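4.3 Oiling a timber benchtop

Applies to Imwood benchtops supplied unfinished. Allow 12 hours between coats and keep the room above 11 degrees until the last coat has cured.

1. Sand along the grain with 120 grit paper, then 180.
2. Vacuum the surface and wipe with a dry, lint-free cloth.
3. Stir the oil - do not shake it.
4. Apply a thin coat, working from the back edge to the front.
5. Wipe off any excess after 15 minutes.

CAUTION: Oily rags can catch fire on their own. Lay them flat outdoors to dry before putting them in the bin.

Note: End grain takes up more oil than the face. Give cut-outs and ends an extra coat.
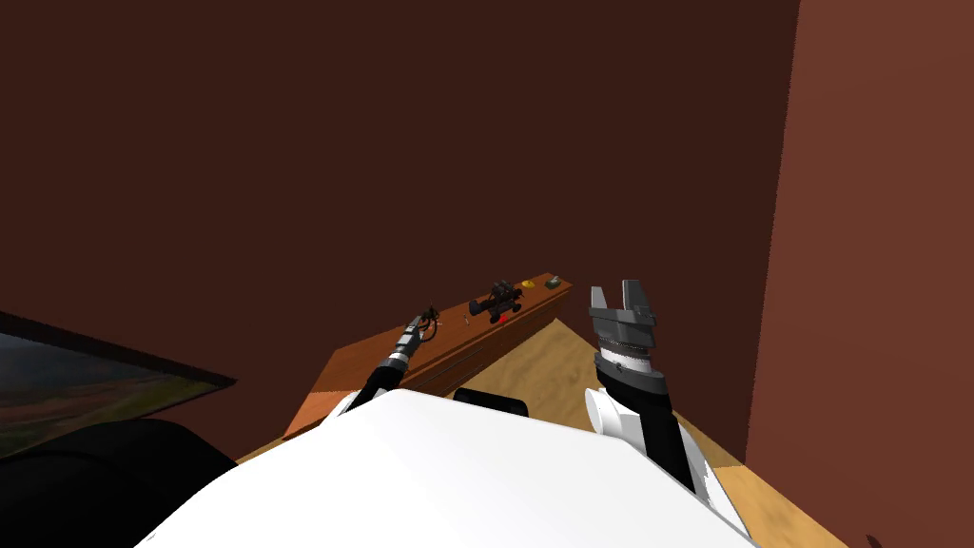 6. Repeat steps 4 and 5 until the colour is even. Three coats are normal for a kitchen.
7. Leave the benchtop unused overnight after the final coat. Re-oil each January, or sooner if water no longer beads.

For sink cut-outs, see 4.4.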